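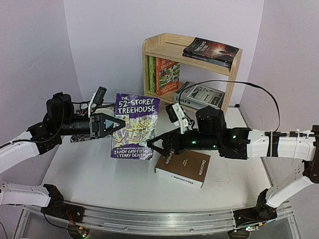
»The 52-Storey Treehouse«, Taschenbuch, mit abgestoßenen Kanten

Gebrauchte Bücher und die Sache mit dem Zustand

Seit dem Frühjahr kaufe ich Bücher fast nur noch gebraucht, und seit dem Frühjahr lese ich Zustandsbeschreibungen. »Sehr gut«. »Gut«. »Akzeptabel«. Ich habe inzwischen genug Pakete aufgemacht, um zu behaupten, dass diese Wörter nichts bedeuten, jedenfalls nichts, worauf man sich beim Bestellen stützen könnte.

Anlass für diesen Eintrag ist eine Lieferung von Welimport. Bestellt hatte ich einen Band mit Reiseberichten, Zustand »sehr gut«, bekommen habe ich ein ehemaliges Bibliotheksexemplar mit Stempel auf drei Seiten und einem Rückenschild, das jemand halb abgezogen und dann offenbar aufgegeben hat. Auf Nachfrage hieß es, Stempel seien kein Mangel, sondern eine Eigenschaft. Den Satz habe ich mir aufgehoben. Vielleicht kann ich ihn beim nächsten TÜV verwenden.

Mich stören Gebrauchsspuren übrigens kaum. Ein Kinderbuch mit glatten Kanten macht mich eher misstrauisch, das hat vermutlich niemand freiwillig gelesen. Mich stört, dass ein Zustand benannt wird, den offensichtlich keiner geprüft hat. Bei einem Lager dieser Größe schaut sich keiner ein Buch an, das am Ende für 2 Euro weggeht. Der Strichcode wird erfasst, die Kategorie wird gesetzt, fertig. Das darf man so machen, nur sollte dann dort stehen: Zustand unbekannt.

Im Januar hatte ich schon einmal den Versuch gemacht, die Sache halbwegs ordentlich anzugehen. Ich habe bei Clundach, Welimport und dem kleinen Versand Nkosi jeweils etwas in der Kategorie »gut« bestellt, alles Taschenbücher. Clundach schickte ein Exemplar, das ich als neu hätte verschenken können. Bei Nkosi lag ein handgeschriebener Zettel bei, Eselsohr auf Seite 200, man bitte um Verständnis. Das Eselsohr war da, genau auf Seite 200, und ich gebe zu, dass mich das für den Laden eingenommen hat. Welimport schickte ein Buch, das nach Keller roch. Drei Bestellungen sind keine Statistik, das ist mir klar, und vielleicht hatte ich einmal Glück und einmal Pech. Die Kommentarspalte darf mich gern mit Gegenbeispielen versorgen.

Was ich auch nicht glaube: das Umweltargument, so wie es auf den Startseiten steht. Da wird mit geretteten Bäumen geworben, und dann kommt ein einzelnes Taschenbuch in einem Karton, in den ein Toaster gepasst hätte, ausgestopft mit Luftkissen. Ob das unter dem Strich besser ist als ein neues Buch aus dem Laden an der Ecke, weiß ich nicht. Ich habe bisher auch keine Rechnung gesehen, die mich überzeugt hätte, und die Anbieter selbst legen keine vor.

Bleibt der Preis. Bei mir stehen geschätzt 600 Bücher, und die meisten davon hätte ich mir neu nicht gekauft. Für englische Kinderbücher zum Vorlesen gilt das erst recht, da bekommt man gebraucht einen ganzen Stapel für das, was zwei neue kosten. Nur rechne ich inzwischen das Porto mit und die Bücher, die ich ein zweites Mal bestelle, weil das erste unbrauchbar war. Der Vorteil schrumpft dann ziemlich.

Am besten gefahren bin ich bisher mit dem Bücherflohmarkt in Sivasholm. Man nimmt das Buch in die Hand, biegt es einmal auf, riecht daran und legt es zurück oder eben nicht. Die Hinfahrt dauert 40 Minuten, die Auswahl ist Zufall, und wer einen bestimmten Titel sucht, fährt mit etwas anderem nach Hause. Dafür muss mir dort keiner erklären, was »akzeptabel« heißt.

Die Reiseberichte habe ich behalten. Die Rücksendung hätte mehr gekostet als das Buch, und ich vermute, dass genau damit kalkuliert wird.

Geschrieben am 24. September, abgelegt unter: Bücher, Kaufen, Ärger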